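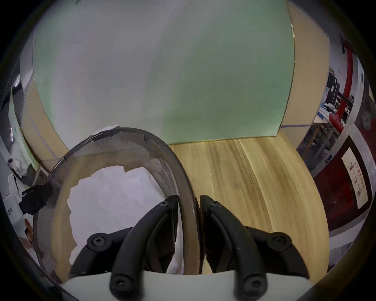 Do I need to have seen the first Dudthorpe film before the second? You can skip it, as the new one has a different lead and explains the old story in its opening ten minutes.

I watched both over the weekend at the Undolness Picture House. The first was better than I remembered. The second runs too long, and the songs are all bunched together before the interval. I would have cut the wedding one.

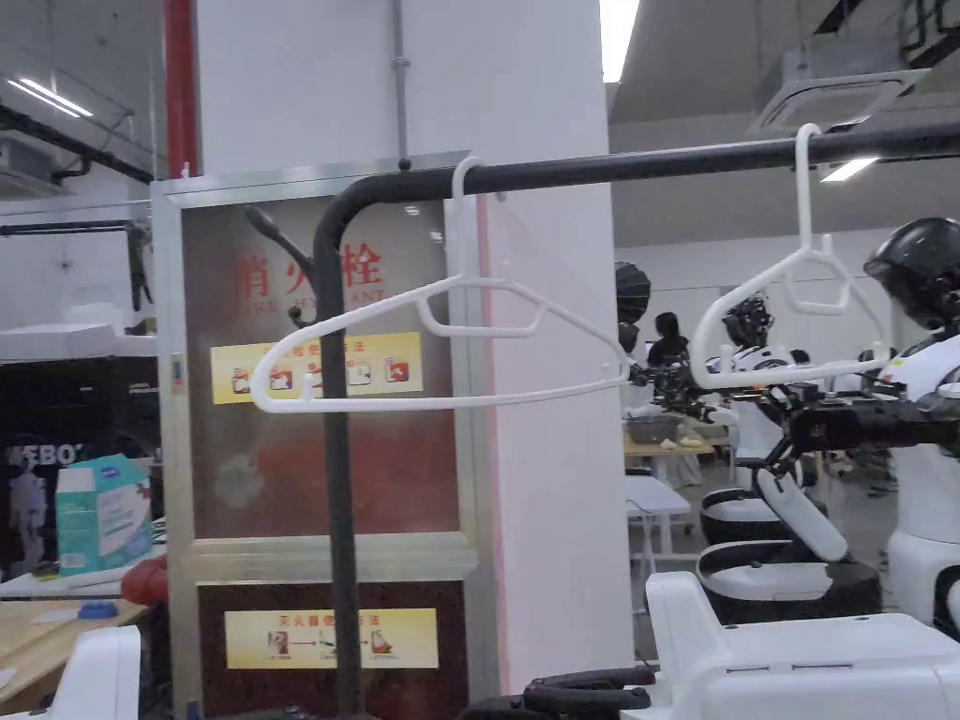 Tiwari

What kept me in my seat was the villain. He is a quiet man who runs a bus company and hardly raises his voice until the court case. The actor usually gets the comic uncle parts, so I kept waiting for a joke and none came. His last talk with his daughter is the best thing in either film.

The hall has 70 seats and most were taken on Saturday. The subtitles were easy to read this time, though they stopped during the songs. Both films are on again in May, in the small screen, and I'll go back for the first one.

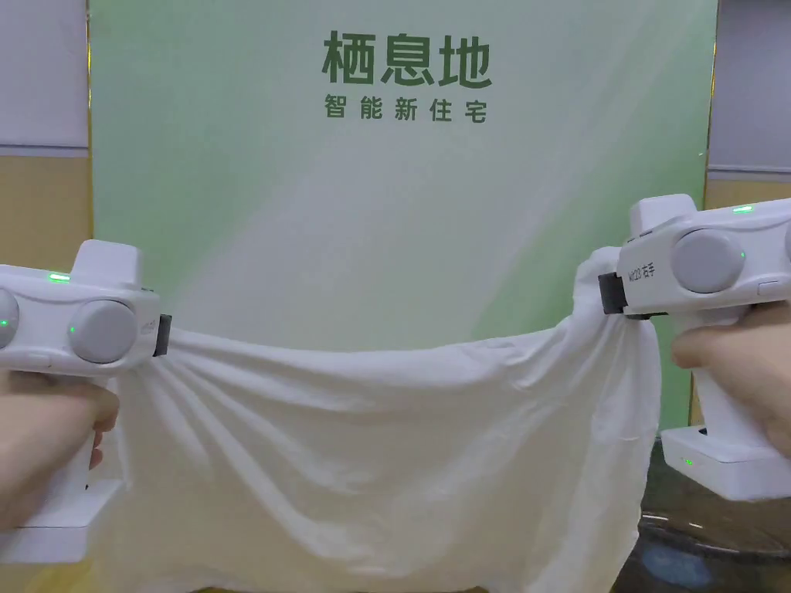
Issue 60

Next time I'll write up the police drama I missed in the summer. A reader has lent me the disc.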